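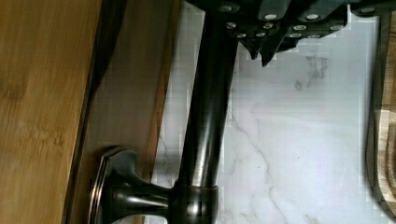 Figure 5. Vue de la caméra de poignet : pince au-dessus du robinet bronze foncé, doigts vers le marbre.

4.2 Enregistrer vos premières démonstrations au poste évier

Nous voici à la partie que l'équipe Nivero préfère, et nous espérons que vous y prendrez goût vous aussi ! Prenez votre temps : un geste calme et un peu lent apprend bien plus au modèle qu'un geste brillant mais saccadé.

1. Amenez la pince au-dessus du robinet, doigts vers le bas, et vérifiez sur l'écran de contrôle que la poignée et la pointe des doigts restent toutes deux visibles.

2. Appuyez sur « Démarrer », attendez le signal sonore, puis guidez le bras jusqu'à la poignée.

3. Faites pivoter la poignée, relâchez, remontez bien droit et appuyez sur « Terminer ».

4. Donnez une note à l'épisode tout de suite, tant que vous l'avez en tête (on croit toujours qu'on s'en souviendra le soir, et puis non).

5. Recommencez en changeant légèrement la position de départ. Comptez 50 épisodes par séance et 70 si vous changez d'opérateur en cours de route.

Remarque : gardez aussi les essais hésitants, en leur donnant l'étiquette « reprise ». Randa Hamdan, qui relit les séries de Tratovby, les trouve souvent très utiles.

Attention : ne laissez jamais les doigts toucher le marbre en fermant la pince. En cas de contact, arrêtez l'enregistrement et refaites le zéro du poignet (section 3.4).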